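How to Bake Soft Dinner Rolls

These rolls use pantry ingredients and take one afternoon. The dough is sticky at first. Resist adding flour until you have kneaded it for five minutes.

You will need:
500 g bread flour
327 g whole milk, warmed
100 g butter, softened
50 g sugar
2 tsp instant yeast
2 tsp salt
1 egg for brushing

1. Stir the yeast and sugar into the milk. Add the flour and salt and mix until no dry patches remain.

2. Rest the dough for 15 minutes, covered.

3. Knead in the butter a piece at a time. Keep going for ten minutes, until the dough pulls away from the counter.

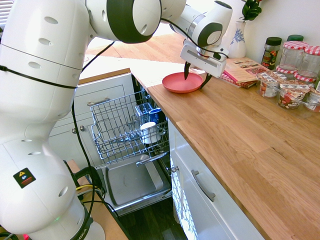
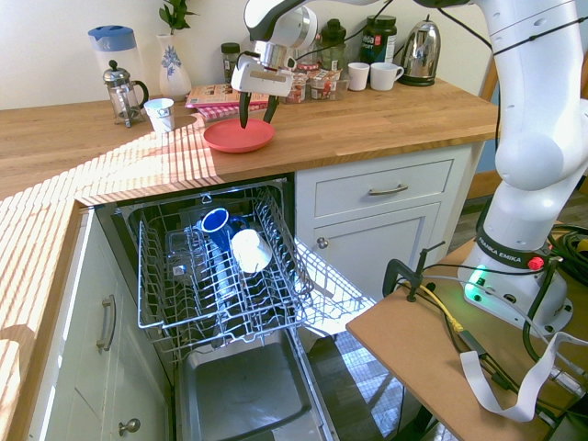

Wooden kitchen countertop, both photos.

4. Put the dough in a greased bowl, cover it and let it double. In my kitchen in January this takes two hours.

5. Divide into 12 pieces. Roll each one under a cupped hand until the top is tight. Set them in a buttered 9 x 13 pan, not quite touching.

6. Let them rise again for 45 minutes. Heat the oven to 375°F.

7. Brush with beaten egg and bake for 20 to 22 minutes. Tent with foil if the tops brown too early.

Cool in the pan for ten minutes before pulling them apart.

Notes

Kibet Athumani wrote in to ask about oat milk. It works, but the crust comes out paler.

To make the dough ahead, refrigerate it after step 3 for up to one night, then shape it cold and give the second rise an extra 30 minutes.

Baked rolls freeze well for a month. Reheat from frozen at 300°F for 12 minutes, wrapped in foil.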